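4. What I heard in the Tostport demos

By Dalia Naciri
1/23/23

Print this page | E-mail this page

I should say up front that I love these tapes, so this was never going to be a cold-eyed study. I played all 69 demos from the Tostport punk scene start to finish (some of them twice, and the Petkov one more than I'd like to admit!) and wrote down every time a band changed speed in the middle of a song. I got 3,712 changes. That's a lot of lurching for music most people file under "fast and simple" — and the bands with the worst recordings lurch the most.

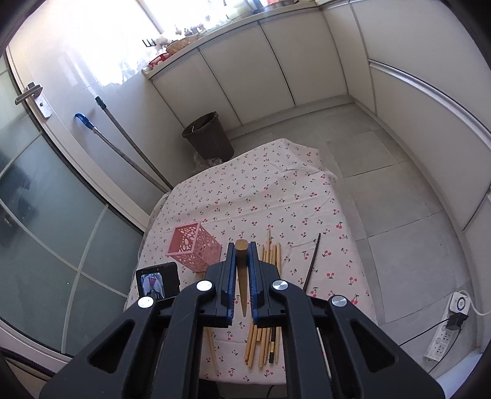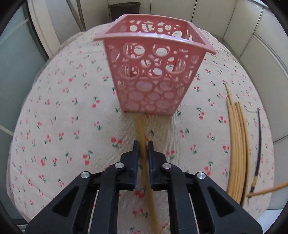
Figure 4. Sticks and a pink plastic basket.

Mervin Wong thinks the drummers were just speeding up by accident. I don't buy it, at least for the Virura tape, where the whole band drops to half speed together and comes back in on the same beat, and it still makes my neck hurt. For Beltbridge I'm less sure. Their guitars wander off early and the drums sort of chase them down the road, which I find thrilling, but I can't call it a plan. I left both tapes in the count and marked Beltbridge as doubtful. I also threw out 40 changes where the tape itself was dragging, and those aren't in the total given earlier.

Contact | Copyright Dalia Naciri | Back to top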